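Let the Bed Go Unmade

4 min read

My mother made her bed before she brushed her teeth. I did the same until I was well past 50, and for most of those years I assumed that anyone who didn't was headed for trouble. I have changed my mind, and I would like to make the case for leaving the bedroom alone for a while in the morning.
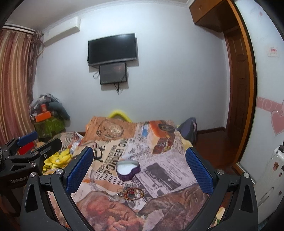
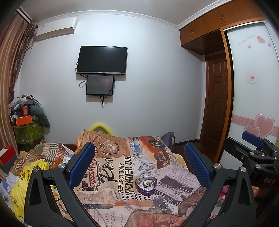
The usual argument for making the bed is that it starts the day with a finished job. I have heard this from gym teachers, from a dentist, and from a man selling planners at the Brovach street fair. The idea is that one small task leads to the next one. Maybe it does for some people. For me it led to ten minutes of tugging at corners, then to straightening the curtains, then to being late.

My friend Kamala Thampi ran a boarding house in Vollau and changed beds for a living. She told me once that she never made her own. After a day of doing it for paying guests, she would pull the covers back as far as they went, open the window, and leave. "The bed is going to be used by one person, and that person is me," she said. I thought it was a lazy answer when I first heard it. Now I think she had looked at how much work it took and decided where to spend it.

There is also the plain matter of air. People sweat at night, even in cold rooms. If you cover the mattress the minute you stand up, you shut all of that in. My grandmother in Fevlow knew this and hung her blankets over the sill until noon. Somewhere between her and my mother, the rule changed from airing the bed to hiding it, and I suspect visitors had a lot to do with that. My mother always talked about who might stop by. In all the time I lived at home, I can't remember a single guest going upstairs.

I don't want to push this too far. Clean sheets matter. So does a floor you can cross in the dark without stepping on a belt buckle. I wash our bedding every Tuesday and I would not give that up. What I object to is the moral weight we hang on how a room looks at 7:30 in the morning. We say "a well-kept home" as if it described the person living there, and then we judge the person.

It falls harder on women, too. When my husband was alive, he could leave the bed in any state and people called him busy. If I did it, his sister called me tired, and she didn't mean it kindly.

Alcides Bragança, who writes the gardening page in our local paper, took the other side when I brought this up in June. He says habits hold a house together, and that once you drop one the others start to slip. He has lived alone for a long time and he makes his bed tight enough to bounce a coin on. I take his point. When a person is grieving or out of work, one steady chore can be a rail to hold on to. I had a winter like that myself — I made the bed every single day of it, and I was glad to have it to do.

But a rail is for the stairs. I don't need to hold one while I walk across the kitchen. I am 70 now, my mornings are quiet, and I have found better things to put in those ten minutes. I drink my coffee while it's hot. I walk down to the Rai bridge and back before the traffic starts. The covers stay where I threw them until I feel like dealing with them, and some days that is bedtime.

My daughter makes hers every morning, by the way. I have stopped saying anything about it.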